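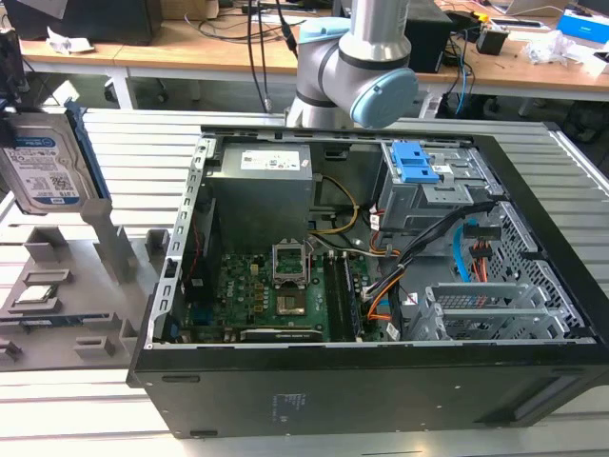

Grade the Process, Then the Part

Our high school runs two computer repair electives, and both are graded the same way: a written test at the end of each unit, out of 200 points, and a final out of 1000. The shop portion is pass or fail. I think the weights are wrong, and the course review due in May is the time to change them.

A written test measures recall. It can tell us whether a student knows what a power supply does. It cannot tell us whether the same student will unplug the machine before opening it, keep the screws sorted, or write down the order in which cables came off. Those habits decide whether a repair holds, and at present they add nothing to a grade beyond the word "pass."

The Gader district moved to a process rubric for its shop classes. The rubric has 13 items, each marked zero, one or two by the teacher during the work. Most of the items are dull: ground yourself, label the part, log the fault before touching it. A student who finds no fault but logs every check can still earn full marks, and I think that is correct. Fault finding includes ruling things out. 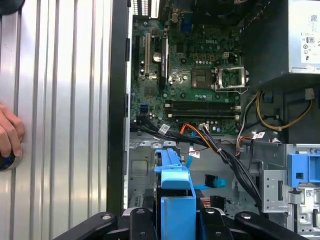
A reply to an earlier draft of this essay, posted on the Vastum parents' board, put the opposite case: a rubric of this kind rewards slow, tidy students and punishes the ones who can fix a machine in five minutes, and employers want the second group.

The point about speed is fair. Speed could be one of the items. It should not stand in for the others, and a fast repair with no log is hard to check when the same fault comes back a week later.

The larger objection is teacher time. One teacher with 31 students cannot watch every bench. Gader marks a third of the class per session and rotates, so each student is observed every third session. That is a thin sample, but it is more than we collect now.

I would set the rubric at half the course grade and leave the written tests as they are, at the other half.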